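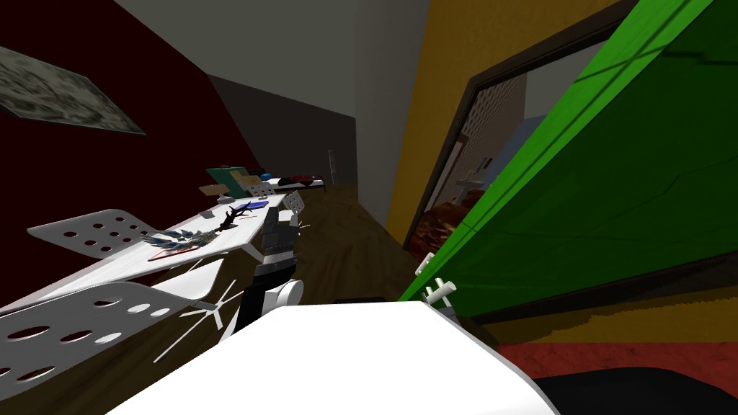

Plamum 4 review: room simulation for people who are about to buy a robot

Reviewed by Kátia Magalhães
May 23, 2022

Price: £655 a year for one seat
Needs: a desktop PC with a decent graphics card
Comes with: 40 furnished rooms, a room editor, a parts library, a set of grippers

We bought Plamum to help us decide whether to buy something much more expensive. Yupanqui runs supported flats in Pudside, and we had been asked to put together a case for a mobile robot with arms that could fetch, carry and tidy in the shared rooms. A machine like that costs more than our van. The budget for the planning stage was £2,000, which had to cover software, any training and the time of an outside person to check our sums.

I am not an engineer. I look after equipment purchasing, so most of what follows is about whether the software helped with a purchase. If you want to train a robot to do new things, you will care about parts of Plamum that I hardly opened.

Setting up

Installation took most of an afternoon. The download is large and the licence has to be activated twice, once for the program and once for the room library, with two different codes sent in two different emails. The second email went to our accounts address and sat there. Support replied the next morning and pointed us to it.

It would not run on my office laptop at all. It opened, showed a grey window and closed again. The system requirements page does say that integrated graphics are not supported, but it is well down the page and I had already paid by then. We ended up using a desktop that had been bought for video editing. If you don't have something similar already, add it to your costs before you ask for approval. It would have used up most of our planning budget.

After that it was stable. It crashed on me while saving a room with a lot of small objects in it, and the autosave copy was a few minutes old.

The rooms

The library rooms are lived-in rooms, with bedrooms, studies, kitchens and a few that are hard to name. The colours are strong and the furniture doesn't always go together. I found that off-putting when I was showing it to managers, who kept talking about the walls. For testing it makes little difference. What you need from a room is a floor, some doorways, furniture at ordinary heights and plenty of odd things left on surfaces, and you get those.

Clutter is done well. You can turn it up or down with a slider, and the objects vary from things a gripper should manage easily to shapes that are awkward from any side. I would leave it fairly high. Our first runs were in tidy rooms and gave us a very rosy view of what the machine could do. In a real flat the thing you want is usually behind something else.

The room editor is slower to learn. Drawing walls is simple enough. Doors are fiddly, and the default opening is wider than any door in our older building, so check every one against a tape measure. I measured our shared lounge and two corridors myself and had them in the editor by the end of the first week. Furniture can be resized, but only in whole steps, and our dining tables fell between two of them.

Robots and grippers

There is a generic mobile base with arms, and you can load a maker's own model if they supply one. Bulleck, one of the suppliers on our shortlist, sent us theirs within a day of asking. Another supplier said they would look into it and I have not heard since. I would ask for the model file early, as part of the first enquiry, and take note of who can provide it.

Changing grippers is where the software started to pay for itself. On most quotes the gripper is listed as an option, below the service plan and above the carrying case, and it is easy to tick the cheapest line. We had done exactly that in our first draft.

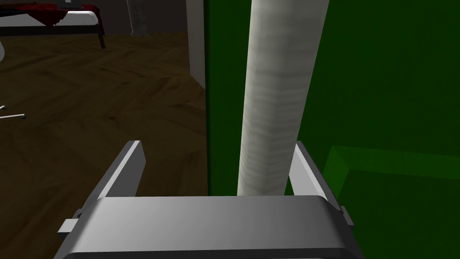
Bulky, light things were the clearest case for us. A plain two-finger gripper holds a rounded object well when it comes at it squarely and the fingers open wide enough. Coming in at a slant, our runs had far more drops, and with the narrower of the two options the fingers would not go round the larger items at all. That one result changed a line in our budget. We moved up to the wider gripper and took out a second charging dock to pay for it.

How far to trust those results is another matter. Soft things in Plamum are not very soft. Bedding looks right, with folds in it, but when the robot pulls at it the cloth tends to move in one piece. Paper doesn't tear. Anything heavy and half full, such as a bottle, behaves as if it were solid. I would not make a decision about laundry or drinks from these tests, and the manual more or less says the same in its chapter on materials.

The camera views

You can watch each run from outside the robot or through its own cameras. I used the outside view at first as it is easier on the eyes. Liis Ozoliņš, the consultant we hired to check our work, told me to switch to the robot's cameras and leave it there. She was right. From outside you see a room. From the robot's own cameras you see how much of the view is taken up by its arms and body, and how often a large piece of furniture fills one side and hides the rest. The head camera can also end up at a steep tilt, and it takes a while to work out which way the floor goes.

This matters for buying as extra cameras are another optional line on the quote. Wrist cameras were priced separately by every supplier we spoke to. After a week of watching the head view alone I had no doubts about including one for each arm.

Playback is good. You can stop a run, go back, and change to another camera at the same moment. Exporting stills is easy. Exporting video is slow and there is no progress bar.

The cost planner

Plamum 4 has a planning tab, new in this version, and it was the main reason I chose it over a cheaper package. You enter prices for the robot, its options, servicing, insurance and staff time, then link them to the tasks you have tested. It gives you a cost per completed task over whatever period you choose.

The idea is sound and the tab is clearly unfinished. Prices can be entered with or without VAT, but there is no label afterwards to tell you which you did, and I had to redo a whole sheet. Staff time is a single rate, so you can't separate the support worker who clears the floor beforehand from the manager who sits through the supplier's training. Servicing is assumed to start in the first month, although our quotes all had a first year included. The export to a spreadsheet works, and in the end I exported everything and finished the job there.

What I did find useful was the failure cost. For each task you put down what happens when the robot drops something or gives up: who goes to sort it out, and how long they are away from other work. I had not thought to include that. Once it was in, two of the tasks on our list cost more with the robot than without it, and they came off the list. The request we sent up was smaller as a result, and easier to defend.

Support and training

The annual fee includes email support. Replies came within a working day apart from one that took three. There is a paid half-day training session online. We didn't take it. The written guide is fairly clear, although many of the screenshots are from the previous version and the menus have moved.

Renewal is automatic unless you cancel a month ahead. Put it in the diary on the day you buy. Ours is for one year, and I have set a reminder for cancelling it, as we won't need it again once the order is placed. I asked about a shorter licence and was told that one is planned for August, with no price yet. For a single purchase like ours that would be the one to get.

What we liked

Clutter that can be turned up until the tests get difficult
Swapping grippers takes a couple of clicks
Several camera views of the same run
Failure costs in the planner

What we didn't

Won't run on an ordinary office laptop
Soft materials and liquids are not realistic enough to plan with
VAT and servicing in the cost planner
Twelve months is the shortest licence

Would I buy it again?

For a robot in this price range, yes. The fee is small next to the price of the machine, and it paid for itself in the gripper decision. For a robot vacuum or a delivery trolley I wouldn't bother, and would ask the supplier for a loan unit. We are still asking Bulleck for an on-site trial before signing anything, with our own tables and our own doors. The simulated runs have given us the list of things to try on that day, starting with the lounge doorway, which the robot cleared in Plamum with very little to spare.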